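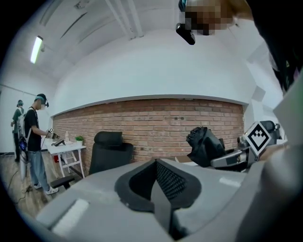 ## How does a museum look after a skeleton?

The Irside Museum has 146 animal skeletons in its care. The largest belongs to a horse called Doolan and has stood in the Tidley Gallery for 40 years.

Bones look tough, but they can crack if the air becomes too dry. If it is too damp, mould may grow. Museum staff keep the air steady and the lights low.

## Who cleans the bones?

Conservators do. A conservator is a person trained to protect old and delicate objects. They brush dust away with soft brushes and wear gloves, as oil from our skin can leave marks.

## Why are some bones joined with wire?

In a living animal, ligaments hold the bones together. Ligaments are strong, stretchy bands – they do not last as long as bone. Wire does their job in the gallery.

**Word to know**

*Specimen:* an animal, plant or rock kept for study.

Text by Lorna Urquhart, Learning Programs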